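Surface Pattern and Repeat
Handout 6, Textiles and Interiors, Wednesday group
Tutor: Fenna Van Leeuwen

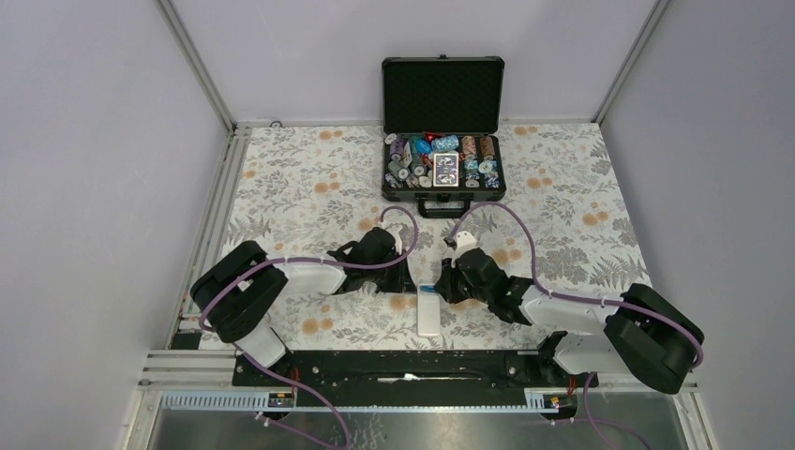
A repeat is the smallest block of a design that can be printed again and again to cover a surface. Botanical designs are a good place to start. Stems and leaves can run across the join between two blocks, so the eye has trouble finding the edge.

Types of repeat

Block repeat (also called straight repeat). Each block sits directly beside and below the next. Simple to draw and simple to match when hanging paper or cutting cloth. Strong motifs will line up in rows.

Half drop. Each column is moved down by half the height of the block. Rows are harder to see. Allow extra length when cutting.

Brick. The same idea turned sideways: each row moves across by half the width.

Ground and motif

The ground is the background color. The motif is what sits on it. Fine stems and ferns in gray read as texture from a distance. A warm accent, such as orange on cream, comes forward, so its spacing decides how busy the design looks. Place the accents first, then fill in the leaves.

Check your block at full size. Pin up 2 copies side by side and look from across the room. Gaps show up as pale stripes, and crowded spots as dark ones.

For next week

Draw one block with leaves and a single accent color. Trace it as a block repeat and as a half drop. Bring both tracings and your notes on the Verstraete samples. Willy Verbruggen will have the light table set up before class.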